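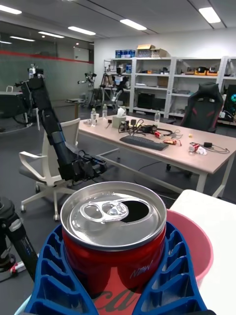 El segundo tramo del programa de orden y retirada de envases en la sala común de Pulalthorpe se cerró con menos de lo que prometía la solicitud. Lo digo al principio para que el fondo Bensaid no tenga que buscarlo en la última página. La propuesta hablaba de «superficies despejadas al final de cada turno», y esa frase, que redactó Valentin Gilbert antes de conocer la sala, sigue sin cumplirse. En la mesa rosa larga conviven el teclado, la caja de pañuelos, botellas de agua de plástico transparente, una lata tumbada, un envoltorio arrugado y una maraña de cables negros en el centro. El cubo rosa está en la otra mesa, la blanca, y una lata abierta con la anilla levantada no cuenta como envase retirado, por muy cerca del cubo que esté.

## Qué se financió

La ayuda concedida fue de 3000 euros, para dos partidas: recipientes y rotulación por un lado, horas de acompañamiento por otro. La primera está gastada. La segunda está gastada casi por completo y es la que más dudas me deja.

Evander Jardine llevó las sesiones de acompañamiento desde abril. Fueron 14, todas con hoja de asistencia, y las hojas están en la carpeta compartida. Lo que no está en la carpeta es ningún indicio de que quien asistió cambiara de costumbres. Evander sostiene que el cambio tarda. Puede ser. También lo decía el informe anterior, casi con las mismas palabras, y entonces lo aceptamos sin preguntar cuánto.

## Lo que ha funcionado, con reservas

- **Asiento y paso.** Se acordó no dejar cajas en el suelo junto a las sillas. Según Nabila Ramadan se respeta la mayoría de los días. Queda pendiente el cable que baja de la mesa rosa al suelo; está en la lista desde el primer tramo y no tiene responsable.
- **Cubos sin tapa.** La gente los usa más que los anteriores de pedal. No tenemos pesajes, así que es una impresión de Nabila y mía, y pido que se lea como tal.
- **Aviso de fin de turno.** Se envía. Fouad Belkadi ha comprobado que se abre. Entre abrir un mensaje y recoger una botella hay un trecho que el aviso no recorre.

## Lo que no

La separación de latas no arrancó. El proveedor, Sondau, entregó los rótulos con el texto antiguo y tardó en reponerlos; cuando llegaron, los cubos ya se usaban para todo y los rótulos se quedaron en un cajón. Shabnam Lashari propone volver a colocarlos sin más. A mí me parece que pegar un rótulo sobre un hábito que ya va por otro lado servirá de poco, y prefiero que se decida antes qué cubo es para qué.

Tampoco se ha resuelto lo de las botellas de agua. Se quedan en las mesas porque no se sabe de quién son, y tirar una botella ajena incomoda más que dejarla. Cellau nos ofreció etiquetas con nombre. Pedí una muestra, las etiquetas se despegaban y no hice el pedido. Ese importe sigue disponible.

Y está el asunto de los cables y los adaptadores. Varias personas entienden que no son desorden, que son material de trabajo. La solicitud no distinguía una cosa de otra, y en las dos revisiones que hicimos cada revisor aplicó su criterio: Fouad los contó como mesa sin recoger y Shabnam los dejó fuera. Los resultados no se pueden comparar y no los incluyo en este informe. El borrador traía un gráfico que sí los comparaba; lo he quitado.

## Gasto

Los recipientes y los rótulos se pagaron con factura. Las horas de Evander se liquidaron por sesión impartida, con independencia del resultado, tal como fija el convenio. No discuto la liquidación. Sí creo que el próximo convenio debería atar una parte del pago a algo que se pueda comprobar entrando en la sala.

## Lo que pedimos

1. Prórroga sin dotación adicional hasta agotar el saldo.
2. Permiso para pasar el importe de las etiquetas a bandejas y bridas para los cables.
3. Que la frase de las superficies despejadas se sustituya por una lista corta de lo que puede quedarse en cada mesa. El teclado y los pañuelos, seguramente. Las latas y los envoltorios, no.

Valentin no está de acuerdo con el tercer punto y enviará una nota aparte. Opina que rebajar el objetivo a mitad de camino sienta un mal precedente. Le he contestado que el objetivo, tal como está escrito, no lo ha alcanzado la sala ningún día de los que la hemos revisado, y que seguir informando sobre él nos obliga a escribir siempre la misma página.

Queda adjunta la relación de facturas. Las hojas de asistencia puede pedirlas el fondo a Nabila Ramadan.

17 sep 2019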